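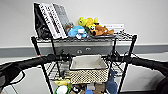 Mein Drahtwagen, oberste Etage: Bücher, Plüschtiere und rechts sogar ein Stück freies Gitter.

Ihr Lieben,

im letzten Rundbrief hatte ich ja großspurig angekündigt, dass ich mir im August endlich den schwarzen Drahtwagen vornehme. Ich hab's getan! Also, halb. Oben zumindest, und mit oben meine ich die Etage, auf der sich bei uns alles sammelt, was gerade keinen Platz hat und trotzdem nicht weg darf.

Angefangen habe ich bei den Büchern, weil ich dachte, das geht schnell (ha!). Geblieben sind nur zwei, das große weiße mit der fetten schwarzen Schrift quer über den Umschlag und das graue dahinter. Die beiden lehnen jetzt an der schwarzen Tasche, und ja, ich weiß, eine Tasche ist keine Buchstütze. Golshifteh Nouri hat mir nach dem letzten Treffen in Dostbridge gleich zwei richtige aus Metall angeboten. Die nehme ich gern, Golshifteh, falls du das hier liest, aber bis dahin hält die Tasche, wenn auch etwas schief.

Dann die Plüschtiere. Da bin ich weich geworden. Eigentlich sollten sie in eine Kiste, luftig verpackt und ab auf den Schrank, so hatte ich es euch selbst noch empfohlen. Und dann saß ich mit dem braunen Hund auf dem Schoß auf dem Boden und habe eine halbe Stunde lang gar nichts aufgeräumt. Er liegt jetzt wieder oben, alle viere von sich, daneben der Gelbe, der Hellblaue und der kleine Beige, der sich immer hinter den anderen verkriecht. Das ist kein System, das ist ein Haufen, aber ich mag ihn.

Was ich euch wirklich ans Herz legen kann: unter Kleinkram ein flaches Tablett stellen. Auf so einem Drahtgitter kippt alles, was schmale Füße hat, und Stifte fallen sowieso durch. Meins ist dunkel, man sieht es kaum, und beim Staubwischen hebt man es einfach hoch. Aus demselben Grund mag ich unten den geflochtenen Korb so gern. Was darin landet, muss ich nicht sortieren, jedenfalls nicht diesen Monat.

Einige von euch haben gefragt, wie viel so ein Gitter trägt. Für meins weiß ich es nicht, der Zettel ist längst weg. Schwere Sachen würde ich grundsätzlich nach unten stellen, dann fährt er sich auch nicht so wackelig um die Ecke.

Für den Tauschnachmittag in Breltley suchen wir übrigens noch Körbe und Tabletts, gern auch angeschlagene. Beim letzten Mal sind bis zu 136 Teile über den Tisch gegangen, die Listen widersprechen sich da ein wenig. Plüschtiere bitte vorher waschen, Bücher bitte nur so viele, wie ihr selbst tragen könnt. Los geht es um 15 Uhr, Kuchen gibt es auch, und wer aus Dredatstead kommt und noch einen Platz im Auto frei hat, meldet sich bitte bei mir.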